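Grasp planner treats a row of identical parts as one long part
Posted August 20, 2025 in Perception and Planning

We're running the Nadudell stack on a two-arm robot, picking black plastic shells off a yellow table. Segmentation is fine with one shell. Put out a row and the two closest together merge into a single instance, and the planner cheerfully aims for the gap in the middle. Depth also goes blotchy where the yellow top shines. I've had the mask threshold everywhere from sensible to 99. Head camera view:

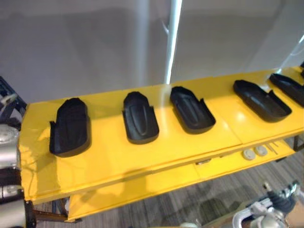 Tags: segmentation, depth, grasp planning, glossy surfaces

Same weights did well on our validation set (2,089 crops, nearly all of one shell each, and yes, I hear it as I type it). Do I retrain or is there a setting I've missed?

gikau_bench

You trained it on lonely shells and it has never met a couple. Before retraining, turn off the mask merge step. It joins instances whose edges sit within a pixel margin, and the default is far too generous for parts with raised rims. I dropped ours to 3. For the glare, throw out depth on saturated pixels and fit a plane to the table from whatever remains.

Then collect crops with the shells side by side and at odd angles. We added 140 in June and the merging mostly stopped – mostly. Mix your backgrounds too. Black shells lying on brown cardboard in a bin are a different problem from black shells on a yellow shelf, and you evidently have both:
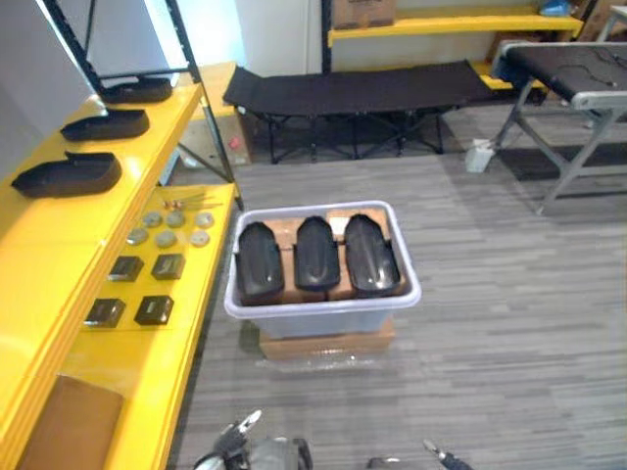
jundholm_ops

Seconding the merge step. Also check which frame your grasp candidates are scored in. Ours were scored in the head camera frame and executed in the base frame with a stale transform, and I blamed segmentation for weeks. It had done nothing wrong that time.

Gough

have you tried restarting the depth node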